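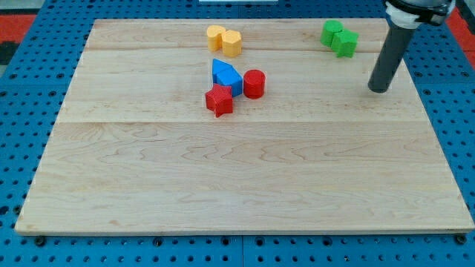 # Plattner 사운드바 2세대 리뷰: 극장용 믹스를 거실에서 재생할 때

TV 시리즈가 극장 상영을 전제로 믹싱되는 사례가 늘면서, 가정용 재생 장비에 요구되는 조건도 달라졌다. 대사는 중앙 채널에 낮은 레벨로 고정되고 효과음의 피크는 그보다 훨씬 높은 곳에 놓인다. TV 내장 스피커로는 대사에 볼륨을 맞추면 폭발음이 과하고, 폭발음에 맞추면 대사가 들리지 않는다. Plattner의 2세대 사운드바는 이 문제를 겨냥한 제품이다. 3주간 거실에서 사용한 결과를 정리한다.

## 구성과 설치

본체와 무선 서브우퍼, 리모컨, HDMI 케이블, 벽걸이용 브래킷이 들어 있다. 연결은 eARC 단자 하나로 끝난다. 광출력도 지원하지만 이 경우 객체 기반 음향 포맷은 전달되지 않으므로 권하지 않는다. 서브우퍼는 전원을 넣으면 자동으로 페어링된다. 첫 시도에서 한 번 실패했고, 본체를 재부팅한 뒤에는 문제가 없었다.

공간 보정은 본체 내장 마이크로 진행한다. 측정음이 60초 동안 재생되고, 그동안 실내가 조용해야 한다. 냉장고 소음이 들리는 오픈형 주방 구조에서는 저역 보정값이 측정할 때마다 조금씩 달랐다. 수동으로 서브우퍼 레벨을 두 단계 내린 값이 가장 자연스러웠다.

## 시험에 사용한 작품

기준 작품은 SF 시리즈 〈Vullbridge〉의 첫 두 편이다. 극장에서 먼저 공개된 뒤 스트리밍으로 넘어온 작품으로, 스트리밍판에도 극장판에 가까운 믹스가 그대로 실려 있다. 비교용으로는 대사 위주의 법정극 〈Elcombe〉를 골랐다.

〈Vullbridge〉 1화의 격납고 장면에서는 머리 위를 지나는 기체의 이동이 분명하게 들린다. 다만 상향 스피커의 반사음에 의존하는 구조여서 천장이 높거나 경사진 집에서는 효과가 줄어든다. 천장 높이가 일반적인 아파트에서는 앞쪽 위까지는 설득력이 있고, 뒤쪽으로 넘어가는 움직임은 거의 표현되지 않는다. 별매 리어 스피커 없이 후방 음장을 기대하기는 어렵다.

2화 후반의 무전 대사는 판별하기 까다로운 구간이다. 음성 강조 모드를 켜면 자음이 또렷해지는 대신 배경음악의 고역이 얇아진다. 강도는 13단계로 조절되며, 중간보다 아래에 두는 편이 낫다. 최대로 올리면 치찰음이 거슬린다.

〈Elcombe〉에서는 음성 강조가 필요 없었다. 남성 배우의 낮은 목소리가 약간 부풀어 들리는데, 서브우퍼와 본체가 음역을 나누는 지점이 높게 설정된 탓으로 보인다. 크로스오버 주파수를 사용자가 바꿀 수 없는 점은 단점이다.

## 이전 모델 및 경쟁 제품과의 비교

1세대와 비교하면 중앙 채널의 분리도가 개선되었다. 좌우로 비켜 앉아도 대사가 화면에서 나온다는 인상이 유지된다. 입력 전환 속도도 빨라졌다. 반면 본체 높이가 늘어, 스태드가 낮은 TV에서는 화면 하단이나 리모컨 수신부를 가릴 수 있다. 구입 전에 실측이 필요하다.

같은 체급의 Keltard 제품은 음악 재생에서 앞선다. 스테레오 음원의 좌우 균형과 중역의 밀도는 Keltard 쪽이 낫다. 영화와 시리즈의 대사 전달력은 Plattner가 낫고, 야간 모드의 압축도 덜 부자연스럽다. 밤에 소리를 줄여 보는 시간이 길다면 이 차이가 크다.

## 소프트웨어

앱의 완성도는 낮은 편이다. 펌웨어 1297 이전 버전에서는 다음 화로 자동 전환될 때 음성 첫 부분이 잘리는 증상이 있었다. 업데이트 이후에는 재현되지 않았다. 프리셋 이름은 변경할 수 없고, 보정값을 백업하는 기능도 없다. 초기화하면 측정을 다시 해야 한다.

## 판단

**장점:** 대사 명료도, 쓸 만한 야간 모드, 단순한 연결

**단점:** 고정된 크로스오버, 약한 후방 음장, 앱, 본체 높이

극장용 믹스의 시리즈를 주로 보고 리어 스피커를 놓을 자리가 없는 거실이라면 구입할 만하다. 1세대 사용자는 좌석이 화면 정면에 있는 경우 교체로 얻는 것이 많지 않다. 음악 비중이 절반을 넘는다면 Keltard를 먼저 들어 보기를 권한다.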